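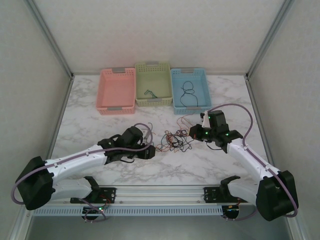 Review: The Urnska Two-Arm Bench Kit

Monday, July 4, 2022

Readers of this blog will know that its author keeps to one product per post and pays for each of them. The Urnska kit was ordered in January from Prieto, the only dealer that would quote a price in writing. The sum was 690 for the pair of arms with grippers and rail, and a further 12 for delivery. The list price stood at 800.

What is supplied

The arms come with their grippers fitted. The buyer bolts each arm to the aluminum rail by means of a black bracket. The printed guide is clear on this point and rather less clear on the cables. The purple cable along the white segment is held by small clips, and it should be given plenty of slack at the shoulder before the last clip is pressed down. The author had to redo the left arm for this reason.

The sorting task

Wire is a hard test for any gripper, and it was chosen on purpose. Thin leads in orange, red, brown and black are placed in a heap between the two arms, with pink, green and blue baskets behind. The long black cable belongs in the blue basket, and the small dark green and black bundle in the green one. Pink is kept for the red and orange leads.

The arms are driven through Panel, the control program offered by Vudum. It is a separate purchase with a term of 12 months. Panel is plain in appearance and starts quickly. Its manual should be read in full before the first session, in particular the chapter on gripper force, as the default setting is too strong for thin wire.

Points for the maker

Timothée Cordier, who answers support mail at Urnska, replied to both of my letters within the week. He agreed that the guide needs a better page on cable slack. He could not say when spare jaws would be sold singly. At present they are sold only in pairs, and this seems an unfair burden on the owner who has worn out one.

The kit is recommended to schools and to patient private buyers. Those who wish to sort loose wire should expect to spend several evenings on settings. A post on the Panel recording menu will follow.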